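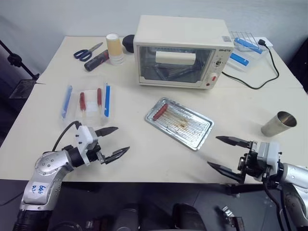

Toaster oven, plugged in at the power strip.

Community > Odemov Users > Families and Enrollment > Duplicate family records

We use cookies to keep you signed in. By continuing you accept our cookie notice.

Print this thread | E-mail this thread

Duplicate family records before rollover: merge or archive?

selorm_a
Posted Apr 1, 2020
We run a small cooking and crafts school with 249 family records in Odemov. While getting ready to roll enrollment over to the next session I found 32 that are clearly duplicates. Mostly it's one parent signing up online with a new e-mail address when the other parent already had an account. Some have a student in both records. Should I merge them now or archive the extras and merge after rollover? The help page says merging "may affect pending enrollments" and doesn't say how.
– Selorm Abugri, Narkcombe

edvinh
Merge first. Rollover copies every active enrollment, so if a student sits in two records you get that student twice on the new roster. I had 19 names on a roster for a class that holds fewer than that, and the waitlist stopped moving because the system thought the class was full.

LuaHa
I would not merge first. When you merge, the record you keep wins on every field. If the other one had the current phone number or the allergy note, it's gone from the main screen. You can still find it in the history tab but no teacher is going to look there. We archive the older record, roll over, then fix things by hand.

edvinh
The field problem is real but you can copy the notes over before you merge. Archiving doesn't drop the enrollments. It only hides the family from search.

LuaHa
It did drop them for us in March. Maybe we have a different setting.

Trí Lại
You are both right. There is a checkbox under Enrollment Settings called "End enrollments on archive." If it's on, Lụa's way works. If it's off, you get what Edvin got. Ours was off and I never touched it, so I assume off is the default.

I did this at the Berklow location last session. The order I used:

1. Export the family list with student birth dates and sort by student last name, then birth date. Sorting by parent name misses most of the duplicates.

2. For each pair, decide which record to keep. I kept the one with the signed waiver. Copy over the medical notes, pickup list and second phone number before doing anything else.
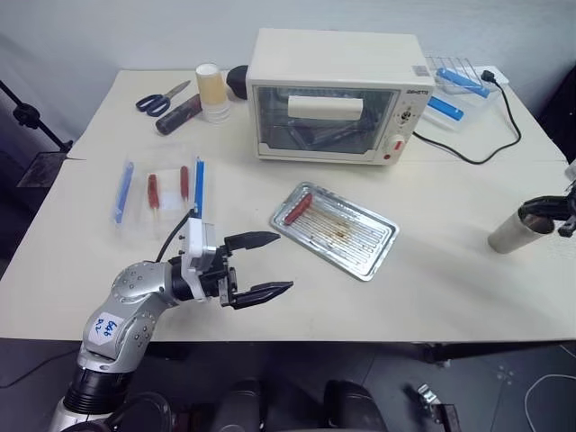
3. Check for pending enrollments on the record you're giving up. Accept or cancel them. A pending enrollment does not move in a merge.

4. Merge, then open the class roster and make sure the student shows once.

5. Run the duplicate report again before rollover.

selorm_a
Thanks. Step 3 is what I was missing. The checkbox is off here too. Does a merge send the family an e-mail?

Trí Lại
Yes, to the address that stays. You can turn it off under Notifications.

binh.doan
I'd leave it on. We turned it off at Đào and parents kept logging in with the old address and making a third record.

LuaHa
Still going to archive. With 2 people in the office I don't have the hours to copy notes for every family before the session starts – and with the checkbox on, I haven't had a doubled student yet.

edvinh
Fine if it works for you. I'd still check the pickup lists.

selorm_a
Merged the first batch this morning, no doubles on the rosters. Leaving the e-mails on. One family had three records, so I had to merge twice, and the second merge wouldn't go through until I logged out and back in.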